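Search this site Go
Home | Meetings | Software | Docs | Contact

Skilloditz software group: minutes
January 18, 2020

Present: Marlina Ginting (chair), Rochelle Kerslake (minutes), planning and perception staff. Apologies from the Virkamholm office.

1. Previous minutes
Accepted with one correction. The gripper timeout fix belongs to the Pasaribu branch and has not been merged to main.

2. Cable task: perception
Marlina reported on the strand tracer. It follows a single white cable well on a plain desk. At crossings it still swaps strands, mostly where both cables are the same thickness. The labelling guide will now ask for the over strand and the under strand at each crossing, and for plug ends to be marked even when fingers partly cover them.

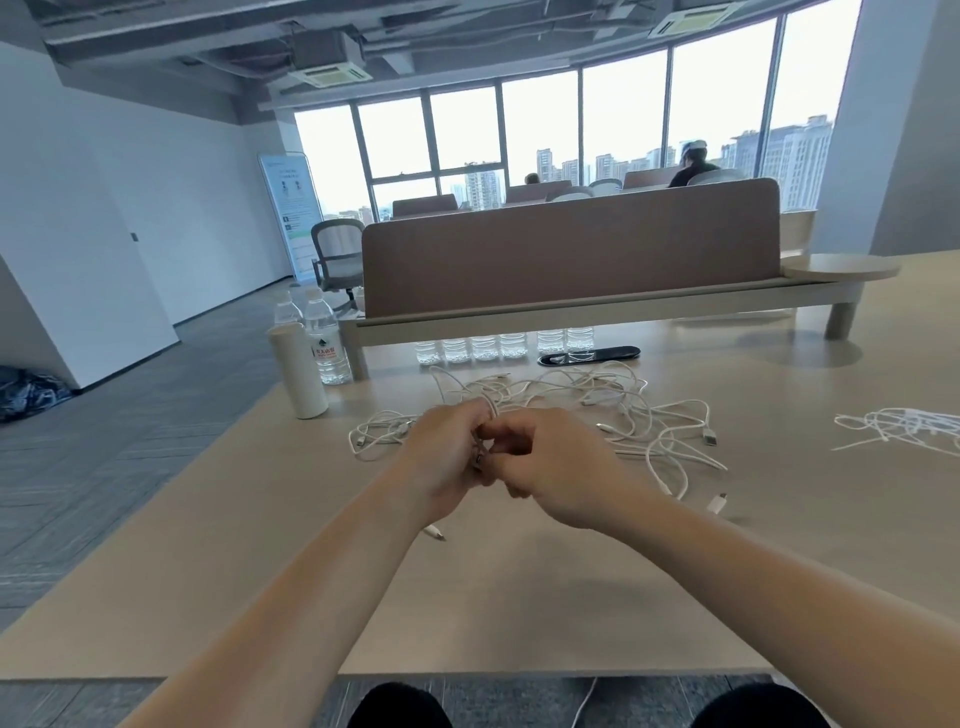 Photo: Skilloditz software group

Rochelle asked whether hands should be masked before tracing. Marlina would prefer to keep them in, as the grasp point is the best clue to which strand is being worked on. Agreed to run both ways on the same clips and compare.

White cable on a light desk gives weak edges. Changing the exposure setting in the loader was discussed and left alone for now. Background clutter such as bottles is to stay in the training set.

Action: Marlina to update the labelling guide and send it to Virkamholm.
Action: Rochelle to run masked and unmasked versions on 200 clips.

3. Cable task: planning
The planner picks a loop to open, then a strand to pull. Ticket 2309 covers the case where it picks a pull that tightens the knot. Rochelle has a patch that checks the next two crossings before committing. It adds some 16 milliseconds per step, which the meeting thought acceptable.

The two-handed case was discussed at length. In the human clips one hand often holds a bundle while the other pinches a strand beside it. The planner has no "hold" action and treats both arms as movers. Marlina wants a hold action added before any more tuning. It was noted that this changes the action format and will break old logs. A converter is needed. 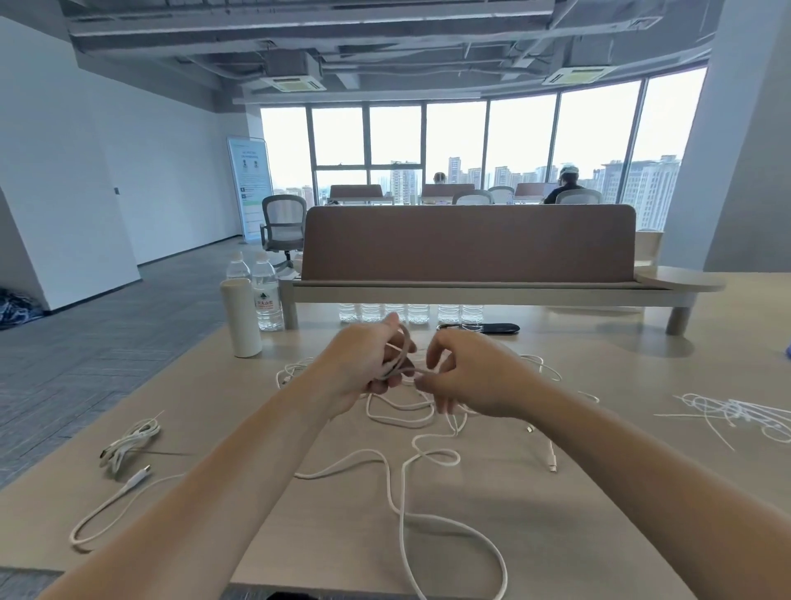
4. Tooling
The Zitero replay viewer drops the last second of any clip longer than 5 minutes. Cause not known. Until it is fixed, labellers should trim long clips before loading. Rochelle also asked for a key to step back one frame; no objection.

Nightly builds failed twice on the planning tests. Both were the same missing calibration file, now checked in.

Action: Rochelle to log the viewer fault and draft the log converter.

5. Other business
Freeze for the next release stays in July. Leave requests for that month to Marlina please.

Item on shared test machines held over.

Meeting closed.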